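Unit 4 handout: where the examples come from
Course notes, L. Kelmendi. Read before the March lab block.

Most papers you'll read this term give the data about two sentences. "We collected 1,000 demonstrations by teleoperation. Demonstrations were filtered for quality." Then come nine pages on the model. Spend today on those two sentences, because I don't think they say much, and I don't think the authors always know what they left out.

## What a count is worth

A demonstration is one recorded run of a task by a person driving the arm. So 1,000 of them sounds like a lot. Ask these before you're impressed:

- How many people drove? One careful operator gives you one person's habits, many times over.
- How many starting layouts? If the case goes back to the same corner of the table every time, you have one layout with noise on it.
- Who decided a run was good, and when? "Filtered" can mean anything from dropping crashed files to dropping every run that looked clumsy.
- Were the dropped runs kept anywhere? Usually they weren't.

Our own Emcombe set has this problem. The log sheet lists 43 sessions. When Lucyna Ostrowski went back through it last term, 23 of them turned out to start from the same layout, down to the angle of the case. We had been quoting the session count in talks. We stopped.

## Clean runs teach less than you'd hope

Operators get better with practice, and we tend to treat that as good news. It's a mixed blessing. A practiced operator goes straight in and straight out. The learner never sees the gripper come down a little to one side and get corrected. Then at test time it comes down a little to one side, and it has no example to follow.

The usual answer is to ask operators for deliberate mistakes and recoveries. I have doubts about this too. A staged mistake doesn't look much like a real one. People miss by a tidy amount in a direction they find comfortable, and they already know how they'll fix it. Undus, the package we use for recording, lets you tag recoveries. It can't tell you whether the error was honest.

## The wrist view

We record from a small camera on the wrist. The standard argument for it is that the view moves with the gripper, so the learner sees what matters up close. Fair enough, as far as it goes. But look at what else ends up in the recording.
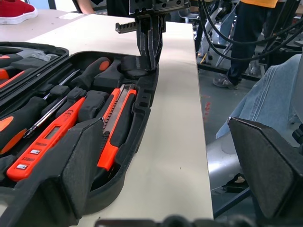

A learner has no idea which of those pixels you care about. If the same sneakers are always behind the table when the arm is over the tool case, the sneakers are as good a clue as the case. I'm not saying that it will use them. I'm saying that a success rate measured in the same room, with the same people standing in the same spots, can't rule it out. Move the table before you believe the number.

There's a second difficulty with tool cases. The handles match each other in color, the compartments are black, and so are the gripper fingers. Telling a finger from a molded ridge takes some effort even for us. Abubakar, the labeling tool, will happily give you a confident outline of the wrong thing, so check its outlines by eye on the dark parts.

## For the lab

Work in pairs on the Anel bench. Each pair records, then swaps operators halfway.

1. Write down the starting layout before each run. "Same as before" is not an entry.
2. Keep failed runs. Mark them failed and leave them in the folder.
3. If you restart a run, log the restart.
4. Hold out one layout and one operator. Don't train on either.

Your write-up should have a data section at least as long as the results section. I'll mark down any total that appears without the number of operators and layouts next to it.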